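List home | Threads | Authors | Search | Previous message | Next message | Reply

Subject: Re: Bench list for the pack-down, hand tools and small items
From: Evie Tunstall
To: workshop list

Beverley Lockwood wrote in April:

> I have started on the bench list and have three questions before I go
> any further.
>
> 1. Do pliers go down as one entry ("pliers, assorted") or by type? The
> old Goodall sheet has them by type but the last column is blank for
> half of them.
>
> 2. Where do markers belong? They are under Stationery on the Goodall
> sheet and under Marking-out on the Prestumach one. I would like to
> pick one and stay with it.
>
> 3. Small bottles. I don't want them loose in a tray with steel tools.
> Is there a rule about this or has everyone been doing what they like?
>
> I also don't know whether plates count as equipment. There is a blue
> one that seems to live on the bench.
>
> Beverley

Answers in order. I have also changed the layout of the list, see the end.

On 1: by type, always. "Assorted" was used on the first Goodall sheet and it cost us an afternoon when the drawers were moved. Use jaw shape first, then handle color. Length can be left out unless there are two of the same type in one drawer, in which case measure closed, tip to end of handle, in millimeters. Do not record a maker unless it is stamped on the tool. Grip color is worth writing down even though it looks trivial, as it is what people look for when they open the drawer.

The pair with the orange and black handles goes down as "pliers, needle-nose, orange/black". It goes in drawer 2, and the row should carry the drawer number and not the name of the bench.

On 2: Marking-out. Stationery is for things that stay in the office. A marker that is used at the bench gets listed with the scribers and the steel rule, and it is packed with them. Enter cap color and barrel color separately when they differ. If you only write the cap color, the purple marker and a plain blue one end up as the same row, and the person unpacking has no way to tell which is missing. 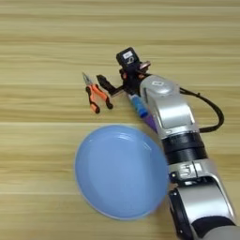 Bench top, orange/black pliers and the purple marker with blue cap.

Two entries, two rows, two different trays. The pliers go to drawer 2. The marker goes in the marking-out tray, cap on, laid flat.

A correction to the Prestumach sheet while you have it open: it has a column headed "Set". Leave this blank for single items. It was meant for things that are useless without each other (tap and wrench, punch and block) and was later filled in for anything that happened to be on the same bench. That made the count wrong in both directions.

On 3: there is a rule but it was never written on either sheet, so I will put it here.

a) Bottles do not share a tray with steel tools. This applies to empty ones too.

b) Check the cap by hand before packing, then stand the bottle upright in the divided carton. The Clodari cartons have 6 cells each and the cells are wide enough for anything we keep at the bench. Do not double up small bottles in one cell.

c) If the contents are not marked on the bottle, write "contents not marked" in the notes column. Do not guess from the cap. Blue caps in particular tell you nothing.

d) Until the bottle is packed it sits on a plate or in a dish, not directly on the wood. Bench tops are going with us and I would like them to arrive without rings.

Which brings me to the plate. Yes, it counts. It is listed as "plate, round, light blue" under Bench sundries, one row, and it is packed last since it is in use until then. Wrap it in two sheets and put it on edge at the end of the carton. The small clear bottle with the blue cap is listed separately even if you find it on the plate.
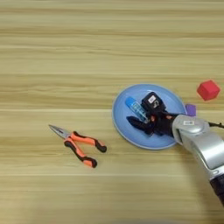
CHANGES TO THE LIST LAYOUT

Column order is now: item, type, color, drawer or carton, notes. I have dropped "Condition" because every row said "fair".

Carton numbers start at 40 to keep clear of the ones already used for the Brusent shelving. Please do not renumber anything below that.

The full list stood at 1,080 rows when I merged the two sheets. A fair number of those are duplicates created by the marker and pliers problem described above. Where you find a pair, keep the row with the drawer number and delete the other. If neither has a drawer number, leave both and put a D in the notes column, and I will go and look.

Still open: whether the bench vises travel on the bench or off it. Beverley, if you have the bolt sizes, please post them to the list and not to me directly.

Evie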